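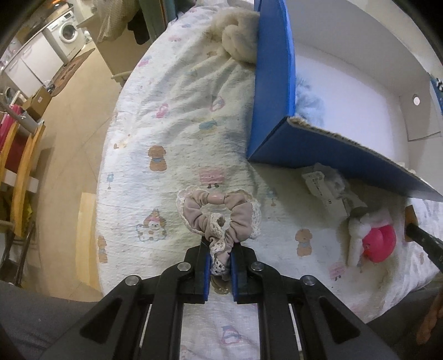
Someone at Skornow asked me last time whether the lace goes on before or after the elastic. Before! Always before – elastic last.

Home | Talks | Patterns | Contact
Posted January, by the Flondlow sewing table
Filed under: Hair Things & Small Makes

Notes, scrunchie talk
– hello, thanks, tea at the back
– dusty pink one first, pass it round. bead in middle, cream lace on the edges
– lace eats thread, buy the 200 m spool
– gather slowly, dont yank
– colour matching: take fabric to the shop
– questions, then pack up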